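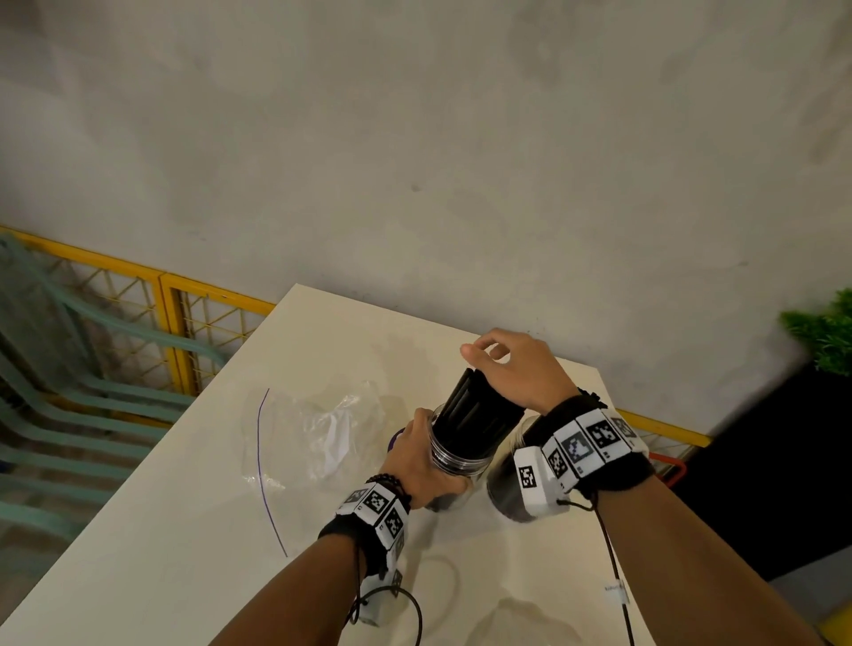
Single-use items in takeaway cafés: project report

Submitted 19/09/2021

1. Background

Our project looked at what small cafés hand out with cold drinks and how much of it customers want. We chose two places within walking distance of the college. Kesia is a juice bar with a few seats on the pavement. Funville is a soft play centre with a café counter at the back, used mostly by families. Both agreed to let us sit in during opening hours and to show us their order sheets for April.

Kesia buys its cups, lids and straws from Ferraro, a local wholesaler. Funville buys from Fimano, which delivers every fortnight. Straws come in boxes of 3000 from both suppliers, so neither café has to think about them often. The staff at Kesia could not remember who had last placed the order.

2. Method

We watched the counter for 5 afternoons at each café and wrote down whether each cold drink went out with a straw, and whether the customer had asked for it. We also gave out a short paper form. We got 122 forms back. Forms with more than half the boxes empty were left out before we started and are not in that number.

At Funville the straws are put in the cup by the staff. At Kesia they stand in jars by the till and people help themselves.

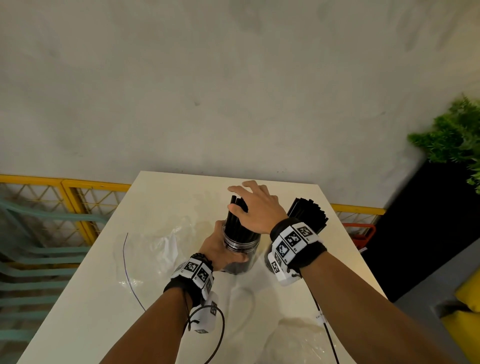 Does it matter where the straws are kept?

It does seem to. Customers at Kesia often walked past the till without taking one, while almost every cold drink at Funville left the counter with a straw already in it.

3. Results

Most people who filled in the form said they would not mind being asked first. Parents of young children were the main exception. Several wrote that a cup with no straw would end up on the floor, and we think this is a fair point for a play centre. Lids were a bigger worry than straws for some customers at Kesia, who were carrying drinks back to work.

Storage came up more than we expected. Both cafés keep spare stock under the counter, and opened packs there get split or squashed.
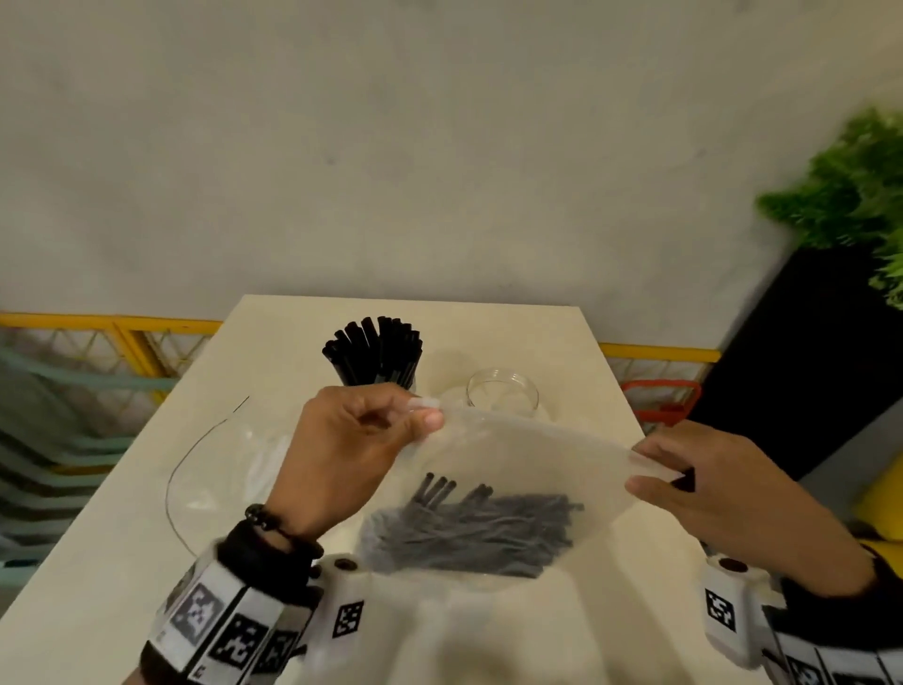 At Funville, split packs were usually thrown away whole at closing time. This waste does not show on the order sheets, so our figures for use per drink are too high for that café.

4. Limits of the work

We only visited in the afternoon. The two cafés have different customers, and we cannot separate that from the way the straws are given out. A better test would be to change the system at one café and watch it before and after. Funville said it would consider this once the school holidays are over.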